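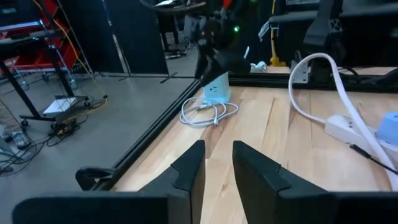
Visite chez Ganov, fabricant de soins capillaires

Dimanche 23 avril 2023

Je travaille depuis sept ans dans la coiffure et je n'avais encore jamais vu comment on fabrique un shampooing. Quand Ganov a annoncé sa journée portes ouvertes, je me suis inscrite tout de suite. Il y avait 145 places, réparties en groupes de 15 personnes, et je suis tombée dans le groupe de dix heures.

Notre guide s'appelait Salim Waweru. Il est responsable de la formulation de la gamme Stilta, celle pour les cheveux secs et colorés que j'utilise au salon. Il parle vite, mais il répète volontiers, et pour moi dont le français n'est pas la langue maternelle, c'était appréciable.

Nous avons commencé par la salle de pesée. Il faut mettre une blouse, une charlotte et des surchaussures, et enlever les bagues. Les matières premières arrivent en fûts ou en sacs, et chaque lot reste en attente jusqu'au résultat du contrôle. J'ai pu sentir le beurre de karité brut, qui a une odeur beaucoup plus forte que je ne pensais, un peu fumée.

Ensuite nous sommes passés à la fabrication. Pour un masque, on chauffe séparément la phase grasse et la phase aqueuse, puis on les réunit dans la cuve sous agitation. Le parfum s'ajoute plus tard, quand la température est descendue. M. Waweru nous a expliqué que la plupart des défauts de texture viennent d'un refroidissement trop rapide. J'ai demandé si c'était la raison pour laquelle certains masques font des petits grains en hiver. Il m'a répondu que oui, c'est possible, surtout si le pot a voyagé dans un camion froid.
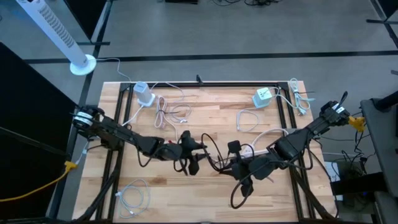
La partie que j'ai préférée est le laboratoire des mèches. On y lave des mèches de cheveux, on les sèche, puis on mesure la force nécessaire pour passer le peigne. Chaque mèche du nouveau soin Qian était comparée avec une mèche témoin, lavée seulement avec une base neutre. Au toucher, je sentais bien la différence sur les longueurs, moins sur les pointes.

J'ai une petite critique. L'atelier de diagnostic du cuir chevelu, animé par l'école Forkedness, était prévu pour durer une demi-heure, mais il y avait seulement 2 appareils et j'ai attendu longtemps mon tour. La boutique était aussi très étroite. J'ai quand même acheté le soin sans rinçage Stilta et un flacon de Qian en format voyage.

La prochaine ouverture au public est prévue en septembre. L'inscription se fait en ligne, et je conseille le groupe du matin. Prenez des chaussures plates, car on reste debout pendant toute la visite.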